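In Defense of the Slow Walk Cycle

I have been animating on and off since my son was small enough to sit under the desk, and in all that time I've never loved anything about the work as much as I love a walk cycle. You take a character who doesn't exist yet, you give her one step and then another, and somewhere in the middle of the second step she becomes a person. She's tired, or she's in a hurry, or she has just had good news and hasn't told anyone. It's a lovely thing to watch happen, even on a cheap monitor at eleven at night with cold tea beside you.

So you'll understand that I got a bit prickly this spring, when it seemed like every animation forum I belong to was telling newcomers to skip walk cycles altogether. Buy a pack of captured motion, they say. Drop it on your rig, clean up the feet, move on to the story. One fellow wrote that he had 723 clips sitting in his library and hadn't set a walking key by hand in years, and people congratulated him! I'm sure his films are fine. I just felt a little sad reading it, the way you might if a friend told you he had given up cooking and never missed it.

Let me be fair before I go on, because I use captured motion myself. When we made Marulanda, our short about a ferry captain and his very bad knees, there were four of us working evenings, and the crowd on the dock would have finished us off if we'd done it by hand. Forty people milling about with luggage! Benedek Kun bought a clip pack, spent a weekend feeding it through the engine, and by the time I came back the dock was alive. I was grateful then and I'm grateful now.

But the captain we did by hand, every step of him, and he's the one people write to us about. Jolán Illés animated him, and she threw out five versions of his walk before she found the one that stayed. In the first he limped, which was what the script asked for. It was a perfectly good limp and it told you he had bad knees. By the last version he had a way of pausing before each stair, very short, as if he were being polite to it. That pause wasn't in the script or the storyboard. Jolán found it because she'd been living with those legs for weeks and had gotten bored enough to start listening to them.

I don't see how you'd find that pause in a library. You could capture it, of course, if you had a good actor in the suit and somebody on the floor who knew what to ask for. That's directing, though, and I've got nothing but respect for it. What worries me is the beginner with no actor and no floor, just a folder of clips called things like "walk old male 3," who never learns that there was something to ask for. My friend Gyula Bakos teaches a beginners' evening class, and he tells me his students can light a shot and set up a camera move better than he could after years in the business. Ask them why a character leans before she stands up and they look at him as though he'd asked about plumbing.

The software makers have noticed where the wind is blowing, naturally. Rarnine, which I've used since it was a clumsy little thing with gray buttons, now opens on a browser of ready-made motions, and the graph editor has moved two menus down. I can find it, I know where it lives. I do wonder about the person who opens the program for the first time and never goes looking.

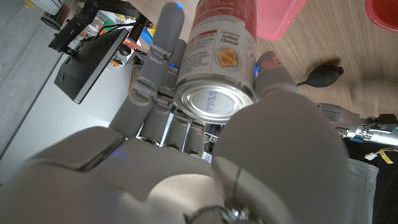 Máté Bozsik read an early draft of this and told me I was being sentimental. His view is that timing can be learned just as well by taking captured motion apart, and that he learned more from deleting keys on a clip of a man sitting down than he ever did from a bouncing ball. He also said that most people who quit animation quit during the walk cycle, and that I ought to think about how many good storytellers we lose there.

I have thought about it, Máté, and I'll give you the second part. It's a miserable place to get stuck. I cried over one once, a heron, and herons barely walk. Maybe the walk shouldn't come first, then. Let people make their little film with borrowed motion, let them have the pleasure of finishing something and showing it to their mothers. Then, on the next film, ask them to pick one character – just one – and do that one by hand, from a blank timeline, with the library closed.

As for taking clips apart, I've tried it since we talked, and I'll admit I enjoyed it. I spent a whole evening on a woman turning a corner. I still think I only knew which keys to pull because of all those ugly walks I made when I was starting out, but I'm willing to argue about it, and Máté knows where I keep the coffee.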